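6. When a gear slips during assembly

Slips are the most common fault on the Belline two-arm cell, and a lovely one to learn on: you can see nearly everything that matters from the wrist camera. Work through the steps in order before you touch any settings.

CAUTION: Press the stop button before you reach between the arms. A paused program can start again by itself if the part check clears.

6.1 Checking the grip

1. Pause the program and open the wrist view in Vokasel.
2. Look at where the finger pads meet the teeth. You want one pad on each side of the gear, pressing straight across its diameter.
3. Look for tilt. A small gear that leans in the fingers will catch on its pin and pop out sideways.
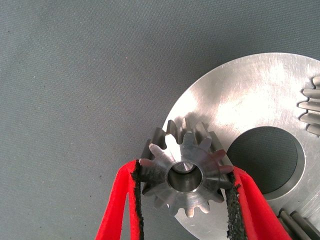
4. If the gear has tilted, put your hand under it, choose Open Slowly and start the pick again from a flat spot on the cloth.
5. Wipe both pads. Metal dust gets into the grain and the grip goes off long before the pads look worn.

Note: Pads are good for almost 2000 picks. Fit them in pairs, please!

6.2 Fault 145: arms too close

Fault 145 stops both arms when the gap between the grippers gets too small. It's a brilliant safeguard, so don't be tempted to switch it off.

1. Leave the parts where they are.
2. Back the right arm away first, then the left.
3. Check that no cable has looped over a wrist or across the plate.

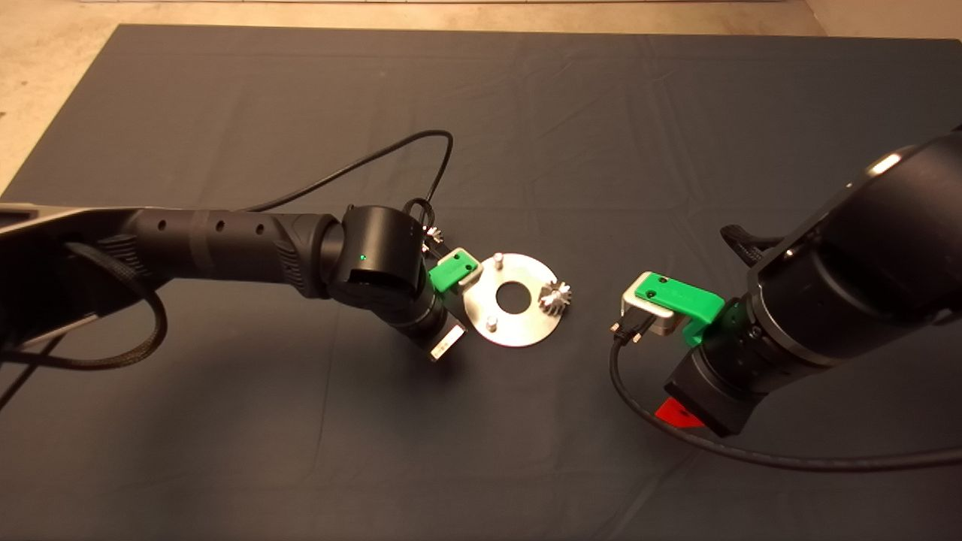

Page last changed: 6 March 2025 by Oluf Grímsdóttir

4. Smooth the mat if it has rucked up under the plate.
5. Clear the fault and run one cycle at the lowest speed, with a finger on the stop button.

If 145 comes back on that first cycle, redo the arm spacing in section 3.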